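## Budgeting for a small pick-and-place cell

Price the arm last. Start with the wear parts and the bench, as these are what people leave out.

1. List every part the gripper must handle.
2. Get two quotes for fingers. Gisler wanted 423 for a set, Cestach a bit less – both before delivery.
3. Put aside roughly 100 for tape, trays and test pieces.
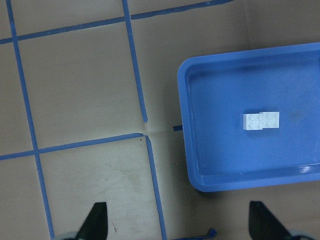
*Taped grid, blue tray and two white 2x2 bricks, with the gripper open.*

Allow 14 days for delivery of spares. Our bench budget came to 1,470 without the arm, and was signed off in February.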